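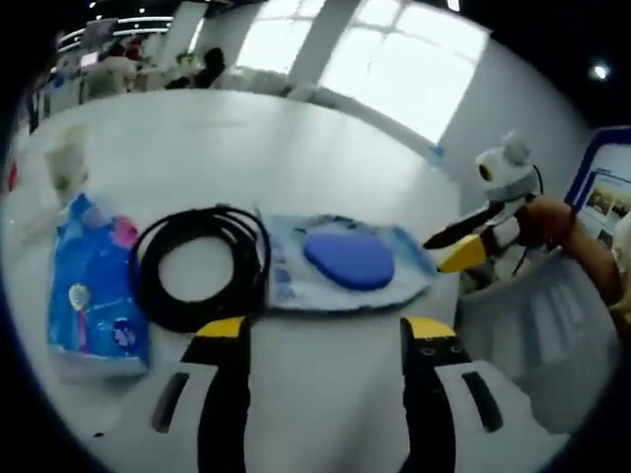

Bench 2, white table by the window: blue package, coiled cable, clear pouch with the blue pad. Hand-held grippers at the pouch.

Trondow packing room, Gatgate
Monthly bench check: hand-held grippers and teaching benches
Month: October
Checked by: Morven Gillies, with Ching-wen Chu from the packing team
Time: Tuesday, first break to lunch

Marks used: OK / FIX (carry on, but put right) / STOP (bench out of use until signed)

1. Table and floor

1.1 Table top clean, no sharp edges – OK
Wiped down before the start on all benches. Ching-wen has moved the wipes to the end of the row so people stop leaning across the work to reach them, and what a difference it makes.

1.2 Drinks kept off the work surface – FIX
Cup on the table at bench 2. Please use the shelf by the door. I know it's a walk.

1.3 Floor clear where people stand and turn – OK
Mats flat. Bench 4 mat has a curled corner, taped down for now, new one asked for.

1.4 Cables run behind the bench, none trailing – FIX
Benches 1 to 3 good. On bench 4 the charging lead hangs down at knee height. Clip it up. (A coiled cable on the table as one of the practice items is fine, that's stock.)

2. Hand-held grippers

2.1 Finger tips firmly fixed, no splits – OK
All pairs checked by hand. One tip on the spare pair turns slightly if you twist it hard, so the spare pair stays in the drawer until Genenero send new tips.

2.2 Fingers open and close freely – OK
Lovely and smooth since the clean. Squeeze each one 11 times before the shift, as on the card.

2.3 Handle and strap comfortable for the person using it – FIX
Two people told me the strap rubs at the thumb by mid-morning. Soft sleeve to be tried on bench 2 first. Please don't pad it yourself with tape, it gets sticky and then nobody can shift their grip.

2.4 Camera housing fixed tight, lens clean – OK

2.5 Weight and time held – OK
Turns are set at 50 minutes and then a swap to another job. People were keeping to it, which I was really pleased to see! In September half the room was working straight through because they were enjoying themselves.

3. Items on the bench

3.1 Soft packs and pouches undamaged – OK
Change pouches when the edges start to go. They get picked up far more often here than they ever would on the line.

3.2 Nothing sharp, leaking or unlabelled in the item box – FIX
One cracked plastic lid in the box at bench 3. Binned.

3.3 Loose plastic sheet kept clear of hands and feet – FIX
Fold back or tie up any sheet hanging near where someone is working. Check again next month.

4. Baxter cell (packing arm, behind the guard)

4.1 Gate switch stops the arm – OK
Tested from both sides.

4.2 Stop buttons reachable from each standing place – OK
Ching-wen can reach the left one without stretching now that it has been lowered. She asked for that in the spring and she was quite right.

4.3 Reject tray emptied only with the arm stopped – OK
Watched it done properly by the early and late teams.

5. People and changes to the job

5.1 Everyone on the benches has had the short training – FIX
13 signed, two still to do. Book them in before they take a turn.

5.2 Stretching and lifting reports since last check
None for wrists at the old hand-packing station, down from three. The arm has taken over the long runs of the same box and it shows. I would like to see this hold through the winter before we shout about it, but I am very happy.

5.3 New strains or worries
Thumbs (see 2.3). Tired eyes on late shift from the bright window, so blinds to be priced. A couple of people feel they are standing about more when the arm is running well. Ching-wen suggested they take turns showing the new starters how to handle the awkward packs, and I think it's a cracking idea. They know things about a slippery pouch that I could never put in a work sheet.

5.4 Pay grade question for bench work
Outside this check. Passed to the site office again, with a request for a written answer this time.

Result: benches 1, 2, 3 and 4 in use, no STOP marks. Spare gripper pair not to be used.
To put right before next check: 1.2, 1.4, 2.3, 3.3, 5.1
Signed: M. Gillies
Seen by: C. Chu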